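Varholm Surface Cleaner, Trigger Spray
Item no. 492
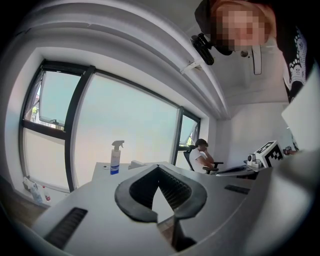
Varholm is a ready-to-use cleaner for desks, counters and other hard surfaces. It lifts fingerprints, coffee rings and light grease and does not need to be rinsed off. The scent is mild and fades within 10 minutes.

Directions
Spray onto a soft cloth and wipe. For dried-on marks, spray the spot directly, wait a minute, then wipe. Do not use on unsealed wood, natural stone or screens. Test painted surfaces in a hidden spot first.

Sizes
1000 ml bottle with trigger, sold singly or in a case of 12
Refill pouch, sold singly – fits the same bottle
Spare trigger heads are listed under Nuline Accessories.

Storage
Keep upright, away from frost and out of reach of children. Turn the nozzle to OFF after use. Do not mix with bleach or other cleaners.

Ordering
Cases ship from our Rinstead warehouse. Orders placed before noon go out the same day, except Sunday. For trade accounts and safety data sheets, contact Meinir Eynon in the sales office.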